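Traltanbridge workshop, bench notebook
10 Aug 2025
Entry by Remigiusz Żak

Purpose: to establish whether the two-arm station can hang a mug on a rack at a standard we would accept from a person clearing a kitchen table. The Koslow controller settings from December were retained without change.

The target was set at 400 successful placements in 500 attempts. A placement counts only if the handle is over a peg and the mug stays there after the gripper opens. Ynyr Hughes has asked that dropped mugs be logged separately from missed pegs, and the log sheet now has a column for each. 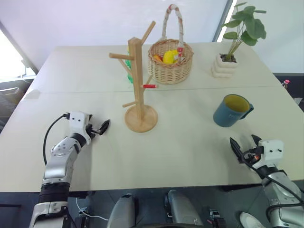

The approach to the handle remains the weaker part of the task. When the handle points away from the rack, the arm must turn the mug before hanging it, and the present routine has no reliable step for this. Wubshet recommends a regrasp on the tabletop. I would prefer to try a handover between the arms first - the code for it exists and has been reviewed.

My view is that the chore is not yet ready to be offered to Grellberg as a household function. A person does it without looking.

Next: run 100 attempts with the handle turned away, at speed setting 2. Hughes to check the finger pads before the run.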